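Serving and Plating Tips for a Small Kitchen

Most of these came out of years of cooking for more people than our table was meant to hold. A few are from readers. Take what suits your kitchen.

Warming plates
If your oven is already on, you don't need it for the plates. Stack them on top of the stove, near the vent, while the food finishes. No vent on top? Set the oven to 200 degrees once the roast comes out, put the plates in for five minutes, and use a towel to take them out. Check the bottom of the plate first. Some say oven safe and some don't, and the ones that don't can crack.

A bowl of hot tap water works too. Dip each plate, dry it well, and serve right away.

Where to put the plate
Bring the plate to the pan. Carrying a loaded spatula across the kitchen is how food ends up on the floor. I clear a spot on the right side of the stove before I start cooking and keep it clear. If you are left-handed, do it on the other side.

Put a damp dishcloth under the plate if your counter is slick. Fold it once so it lies flat.

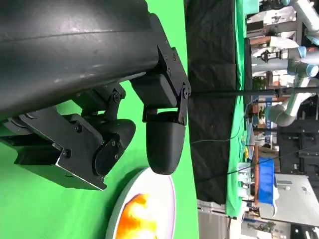
Soft food is best moved once and then left alone. Slide a wide, thin spatula all the way under, lift, and lower it to the middle of the plate before you tilt. Pushing it around afterward leaves streaks, and they show most on a white plate. Anything orange and yellow with a shine to it, like the food on the plate in the photo, will show every smear against the white. A slightly raised rim like that one helps hold back a little sauce, but it won't hold much, so spoon sauce in small amounts and stop early. You can always pass the rest in a pitcher.

Cleaning the rim
Keep a paper towel folded into a small square, dampened with water and a few drops of white vinegar. Wrap it over one finger and go around the rim in one pass. Turn to a clean side for the next plate. Oil needs a second wipe with a dry corner.

Sarahí Pacheco wrote in April to say she uses a cotton swab for drips close to the food. I tried it and it works, though it's slow for a crowd.

Orange and yellow stains
Turmeric, tomato and paprika are the worst for this. On glazed plates, rinse with cool water as soon as the meal is over, then wash as usual. If a tint stays behind, make a paste of baking soda and water, leave it on for 15 minutes, and rub with a soft cloth. Skip the steel wool. It scratches the glaze and then the next stain has somewhere to sit.

Plastic is harder. Leave it in a sunny window for a day or two — the color fades a good deal, but on old containers it may never go completely.

Tablecloths
Lift off solids with a spoon. Blot from the outside in. Run cold water through the back of the cloth, and work in a little dish soap before it goes in the wash. Don't put it in the dryer until the mark is gone.

For colored cloth, test the soap on a hem first. Urho Väisänen asked about wrinkles in dark cloth that has been folded all winter. Hang it in the bathroom while you shower, then iron on the wrong side so you don't get shiny patches.

Stacking
Put a paper napkin or a coffee filter between good plates. Keep the stack low enough to lift with two hands, and put the heavy ones on the bottom shelf.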